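From: Savvas Kalogeropoulos
To: villalba-newcomers list
Date: 2022-02-04
Subject: Re: [villalba-newcomers] Renting before buying?

On the list, Petra wrote:

> We have been looking at houses in Villalba since November and we
> are tired of paying for short stays. My husband wants to buy the
> second one we saw and be done with it. I would like to rent for
> a year first. Did any of you rent, and are you glad you did?
> Also, is the heating as bad as people say?

Petra,

I rented for 19 months and then bought, so I can answer both questions.

My first place was a third-floor apartment above the pharmacy. I found it through Gastden, the agency by the bus station. They were slow to answer email and quick to answer the phone, so call them. The lease was in Spanish only. I paid a translator to go through it with me, and she found a clause that made me responsible for the water heater. The landlord took it out when I asked.

Rent was 937 a month with the building fees included. Electricity was separate and that was the shock. My first winter bill came to 2,968 for the whole season, mostly because I ran electric radiators in rooms I didn't use. The second winter I shut two doors and bought a pellet stove, and it was far less. 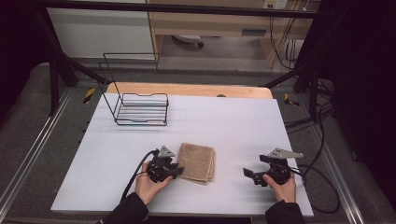

So yes, the heating is as bad as people say if the house has only electric. Ask to see the bills for January, and go back for a second viewing early in the morning. I saw one house at noon with the sun on the terrace and liked it very much. At eight in the morning I could see my breath in the kitchen.

What renting did for me was show me which part of town I wanted. I had been sure it was the old center. After one summer of the bar downstairs closing at three I was less sure. I ended up on the Flalis side, across the river, where you can park and where the bread van comes. I would never have looked there from a hotel.

The argument against renting is that you move twice. I had most of my boxes in storage with Rarkari, and getting them out again took longer than getting them in. Their office wanted the original receipt – paper, with the stamp – and I had it only as a scan. Keep the paper.

You also have to register your address with the town hall both times. Bring your passport, a copy of the passport and the lease, and make the appointment before you move. The wait was six weeks when I did it.

Your husband is right about one thing. Houses with a dry cellar and a decent roof do go quickly, and I lost one while I was still thinking. If the second house has both of those I would at least pay for a survey on it. You can rent and still make an offer.
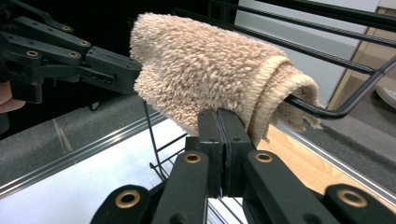
Ruth wrote to me off the list to say that she and her sister bought straight away and have not regretted it, but they had spent four summers here already and knew the street. She also says to ask whether the house is on town water or a well. Hers is on a well and the pump needed replacing in the first year.

I'll be in town most of this month if you want to see the Flalis side. The bus from the station goes over the bridge and stops at the school. Write to me directly, I don't always read the list.

Savvas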